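Rulcombe Football Development Project
Interim progress report to the funder
17 February 2018

1. Purpose of this report

This report covers the second period of the grant for youth and community football at Rulcombe. It sets out work completed against the agreed programme, work that has slipped, and the position on spending. It should be read with the first interim report, which described the condition of the ground at the start of the grant and is not repeated.

2. Position in brief

The grass pitch drainage is complete and in use. Coach training is on programme. The girls' section has been set up and has entered a league. The floodlight replacement is behind programme because of a late change to the column foundations. No change to the total grant is requested. One transfer between budget headings is requested and is set out in section 8.

3. Pitch and drainage

The main contract was let to Grimitz after a tender in which three firms submitted prices. The work comprised new lateral drains across the lower half of the main pitch, a collector drain along the road side, and sand slitting over the full playing area. The specification was unchanged from the one approved with the application.

The contractor found an old clay field drain crossing the pitch below the lower penalty area. It was not on any plan held by the club. It was cut, capped at the upper end and connected into the new collector. The extra cost was met from contingency and the as-built drawing has been amended.

Play resumed on the main pitch after the establishment period recommended by the contractor. Since then, two home fixtures have been postponed for a waterlogged surface. Both fell in the same wet spell, and in both cases the standing water was confined to the corner nearest the pavilion, where the ground falls away from the nearest lateral. Grimitz has inspected the corner and proposes a short additional spur, to be laid after the end of the season. The club considers this to be within the defects provisions of the contract. The contractor has not yet confirmed that in writing.

The goalmouths have worn faster than the rest of the surface. They will be turfed in April. Midweek training has been moved off the main pitch entirely, and the training grids on the lower field are now rotated so that no grid is used in consecutive weeks.

4. Floodlights

The replacement floodlights are to be supplied and fitted by Panganiban. The order was placed on programme. Trial holes then showed made ground at the two columns on the far side, and the standard foundation was judged unsuitable by the structural engineer. A wider, shallower base has been designed and approved. The supplier has held its price for the lamps and columns, but the bases are priced separately.

The columns are in store at the supplier's yard. Installation will take place once the bases have cured. Until then the existing lights remain in service for training. They do not meet the level required by the league for evening matches, and the under-16 and adult sides have continued to play evening cup ties away from home by agreement with their opponents.

The planning condition on light spill is unaffected by the change of foundation. Readings will be taken at the boundary after commissioning and sent with the next report.

5. Coaching and player development

Five coaches have passed the entry-level award since the start of the grant. Each has undertaken to coach at Rulcombe for at least the remainder of this season and the whole of the next. Safeguarding and first aid certificates are in date for every person on the coaching register.

The session plan has been revised for the younger age groups. Small-sided games now take up the greater part of each session, with passing and turning drills kept to the first part. Match formats follow the league's rules for each age. Coaches report that the change has made it easier to run mixed-ability groups, though it calls for more space and more portable goals than the previous plan. Further goals have been bought within the equipment heading.

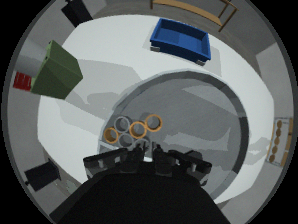
Tray with orange and grey rings, blue bin and green box-like object on a white tabletop (computer rendering).

Attendance is now recorded through Flinico, the booking system adopted by the club in place of paper registers. The transfer of existing records took longer than planned, mainly because names and dates of birth had been entered in different ways by different age groups. Duplicate entries have been removed. Attendance figures for the first period have been recalculated on the new basis and are slightly lower than those first reported, as some players had been entered in more than one group. The corrected table is in the annex.

6. Girls' section

The section trains on the lower field and has its own changing times in the pavilion. An under-12 side has been entered in the league and has met all its fixtures to date, on some occasions with no substitutes. An under-14 side was planned for this season but there were too few registered players to enter it. Those players have been training with the under-12 squad and the club intends to apply for an under-14 place next season.

Taster sessions at local primary schools have been the main source of new registrations. Leaflets and the notice in the parish magazine produced few enquiries and will not be repeated.

7. Risks

The main risk is further delay to the floodlights. If the bases are not cast before the ground contractor's summer programme begins, access across the lower field will be restricted and installation could move into next season.

A second risk is the unresolved position on the drainage spur. Should the contractor decline to treat it as a defect, the cost would fall on the remaining contingency – which is sufficient, but would then be almost fully used.

8. Finance

Spending to date is within the total approved. Pitch works are over their heading by the amount drawn from contingency. Training and equipment are under their headings, as two courses were delivered at a reduced fee.

The club asks for approval to move the underspend on training to the floodlight heading, to meet part of the cost of the revised bases. The balance will be met from club funds. Invoices and bank statements for the period are attached.

9. Next period

Work planned for the next period is as follows:

Cast the floodlight bases and install the columns
Turf the goalmouths on the main pitch
Agree responsibility for the drainage spur and lay it after the last home fixture
Repeat the school taster sessions
Submit league entries for next season, including the under-14 girls' side

The next report will be submitted when the floodlights have been commissioned, or at the end of the period if that is sooner.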